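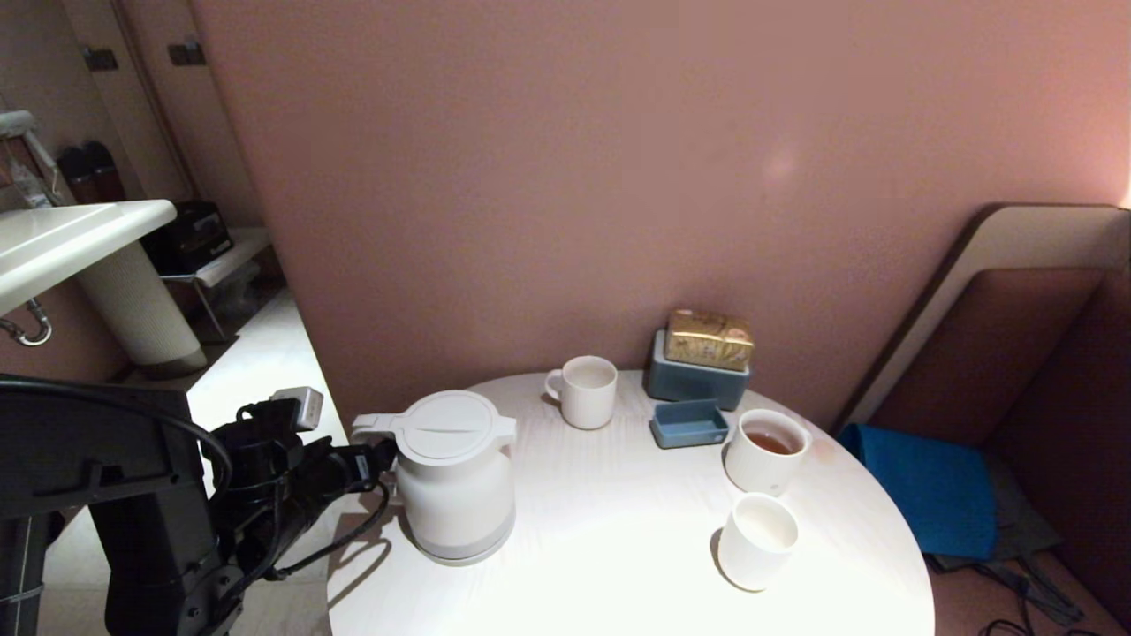

A December Visit to the Rutherford Fieldhouse in Pellby

I grew up in a basketball family, the kind where supper got moved for tip-off and the dog was named after a power forward, so when I heard that Pellby was opening up its old fieldhouse for an afternoon of tours before the holiday games, I had my coat on before my coffee was finished. It's a pretty drive if you take the river road. I didn't take the river road, I took the one with the grain trucks, but I got there by one o'clock all the same.

The Rutherford Fieldhouse sits two blocks behind the high school, and from the street you would hardly guess how big it is. The floor was dug down below ground level, so you come in at the top row and there's the whole bowl underneath you, with the court shining away at the bottom. It holds 2973 people, which is more than live in Dolside, the next town over and Pellby's rival for as long as anyone on my tour could remember. Our guide was a former point guard with a whistle around her neck (she used it, too, when we dawdled), and she told us that for the Dolside game they still sell out every seat and then argue about the stairwells.

We went down to the floor first. They let us walk on it in our socks! The boards were sanded back and refinished over the summer, and the center circle was repainted in the old dark green after a few years of a brighter shade that the older fans never warmed up to. There is one soft spot left, near the left elbow at the north end, and the home team knows all about it. I bounced a ball there and it came up to maybe my knee. Visiting guards must hate that place.

After that came the locker rooms. The home side is what you'd expect, fresh paint and a whiteboard with somebody's half-erased out-of-bounds play on it, but the visitors' room is the one I would go back for. It has 4 shower heads for a full varsity squad, and a long bench so low that I had real trouble getting up off it. Visiting players used to sign the inside of the equipment closet door, and the signatures go all the way down to the floor. I spent so long reading them that the tour left without me, and I had to follow the sound of the whistle.

The trophy hallway has 3 state championship banners, and the nets from each of those seasons hang beside them. There's also an old hand-cranked scoreboard clock, which a small boy in our group was allowed to crank, and which he then would not stop cranking. I didn't blame him a bit.

The last stop was the new part, a shooting room under the east stands. The school put in a Pastix rebounding machine there this fall, and anyone who wanted could take a turn. It feeds you the ball faster than you think you're ready for. I made my first two and then missed so many in a row that I lost interest in the total. A girl of ten or so went after me and hardly touched the rim, so the future of Pellby basketball looks fine.

A few practical things if you're thinking of going. The tours run again before the spring banquet, and they take an hour and a half if your guide likes to talk. Parking is free behind the bus barn. There are a lot of stairs, but the side door by the gym office is level with the court, and they'll open it for you if you call ahead. Wear decent socks. I'm planning to be back for the Dolside game, if I can talk anybody out of a ticket.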